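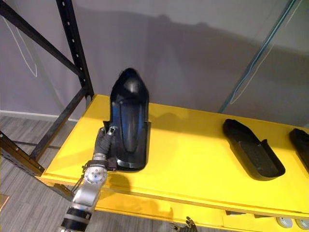
How I get scuffs out of leather shoes

I ruined a perfectly good pair of loafers in June by slapping polish straight onto dirty leather, so please learn from me! My way now is slow but easy, and you can do it in front of the TV.

What you need: a soft brush, two old T-shirts, a damp cloth, cream polish close to your shoe color, and newspaper for your lap (I forget this every time).

Take the laces out first. Brush off the dust, get right into the seam by the sole, then wipe the whole shoe with the damp cloth and leave it for 40 minutes. No hair dryer!

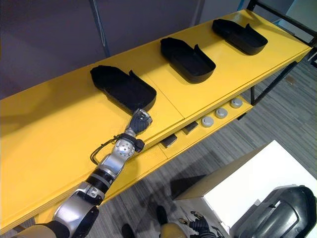 Next, wrap a bit of T-shirt around two fingers and pick up a tiny dab of cream, smaller than a pea. Rub it into the scuff in little circles, then go lightly over the rest so you don't end up with one shiny patch. I use the Mirani cream in dark brown, mostly because the jar opens without a fight. Give it 10 minutes to sink in and buff with the other T-shirt.

Deep scuff still showing? Do a second thin coat. My friend Kulsoom Yousafzai goes up to 5 coats on her work boots, but I get bored after two. 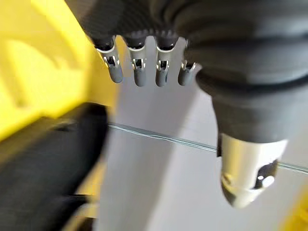

Four fingers of a dark gray robotic hand, seen close up.

For the toes I finish with a quick brush, short strokes side to side, until my arm complains. Skip all of this on suede, by the way, cream will just leave a greasy mark. Laces go back in last, and I'd try not to wear the shoes until the next morning.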